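Gunda Wastebasket, Yellow
Square, open top, plastic

Home > Around the House > Bins and Baskets > Gunda

Color: Yellow
Also in: Gray, White
Sold singly. Liners sold separately.

We have carried the Gunda for a long time now and it is still one of the first things we put on the shelf when we set up a new display. It's a plain wastebasket! No pedal, no lid, no inner bucket to lose. You drop things in it, you pull the bag out, you put a new bag in. But it is a really good plain wastebasket, and the yellow one makes us happy every time we walk by.

Ollthorpe makes it in three colors. The gray and the white are fine and they go with everything. The yellow is the one people come back for, usually because they bought one for a kid's room and then wanted another for the kitchen, or the hallway, or next to the sewing table where the thread ends go.

What we like about it

The opening. It's a square with soft, slightly rounded corners, so the bin tucks up against a wall or the side of a cabinet without leaving a gap behind it where things fall (and they always fall there, with a round bin). The rounded corners also mean a bag goes over the rim without catching and tearing.

The rim is a paler shade than the body. This started out as a small design touch and we have come to love it, as it gives you something to aim at in a dim corner, and a white liner folded over it doesn't look so much like a liner.

It's light. At 754 grams you can pick it up with one hand and carry it around the room while you clear off the table, the couch, the windowsill, wherever the wrappers have gathered. Then you put it back. We do this at closing time in the shop and it beats walking back and forth with a handful of receipts.

It wipes clean. The inside is smooth all the way down, with no ridge at the bottom for crumbs and dried-up sauce to hide under. Warm water and a bit of dish soap will take care of nearly everything. For sticky spots, let the soapy water sit in the bottom for a while before you wipe.

Size and capacity

Item: Gunda wastebasket
Maker: Ollthorpe
Material: plastic
Capacity: 18 liters
Weight: 754 grams
Opening: square, rounded corners
Lid: none, and no lid is made for it
Colors: yellow, gray, white

Eighteen liters is a middle size. It's more than you need under a desk if all you throw out is paper, and less than you want as the only trash can for a family kitchen. Where it really shines is as a second bin: snack wrappers by the living room cabinet, cotton pads and empty tubes in the bathroom, packaging and tape ends in the room where the parcels get opened. If you're using it for food scraps, plan to empty it every day, as there is no lid to keep the smell in.

Where to put it

On the floor, out in the open, close to where the trash is made. We know that sounds too simple, but an open bin works best when you can reach it without getting up. Next to the low table where you eat your noodles in front of the TV is a great spot. So is the end of a cabinet or a bookcase, where the flat side can sit flush.

It does fine on tile, wood, or carpet. On tile it slides if you nudge it with your foot, and some people like that very much and some don't. If you're in the second group, put a couple of stick-on felt or rubber dots underneath (the rubber ones grip better, the felt ones are quieter).

Keep it away from heaters and stovetops. It's plastic, and it will warp if it gets too hot.

A bright color is a plus here too. Guests find it. Small children find it, and think it's a game to put things in it, so check before you tie up the bag. One of our July customers got back a set of spare keys and a sock that way.

Liners

The Nonstead roll of 60 is what we use in ours. The bags are thin but they hold up, and they are long enough to fold over the rim with some to spare. Push the bag down into the corners first, then fold the top over, and it will stay put. You can of course use any bag that fits over the rim. Plenty of people line theirs with shopping bags, or skip the liner for dry trash and just tip the bin out into the big one.

How much goes in

Quite a lot of the small stuff! Single-serving packaging takes up hardly any room. With a crumpled snack wrapper, a clear-ish food packet, a sauce sachet and a little box in it, everything is still down near the bottom. Flatten boxes and fold the stiff packets and you'll get even more in before it's time to change the bag.

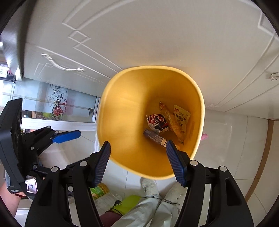

Gunda or the Žukauskas?

We get this question a lot. The Žukauskas bin is taller and narrower and comes with a swing lid, so it's the better pick if you have a dog with opinions, or if the bin has to stand in a front hall. It's also harder to clean, with the hinge and the corners under the lid. The Gunda is wider at the top, easier to hit from a chair, and easier to rinse out. For a bedroom, a den or a craft corner we'd go with the Gunda every time. For a kitchen with no under-sink space, look at the Žukauskas.

Care

Rinse with warm water and dish soap. Dry upside down on a towel. Don't use scouring powder or steel wool, as they leave fine scratches that hold on to dirt, and those show up more on the yellow than on the gray. Not for the dishwasher. Not for hot ashes or cigarette ends.

Shipping and returns

The bins nest, so if you order two or more in the same size we send them stacked in one box with paper between them. Please keep the box until you've had a look at the rims. If one comes cracked or bent out of shape, send us a note with your order number and we'll mail out another.

Unused bins can be returned in the original box. Opened rolls of liners can't.

Page updated 2021-08-19. Yellow and gray in stock, white on back order.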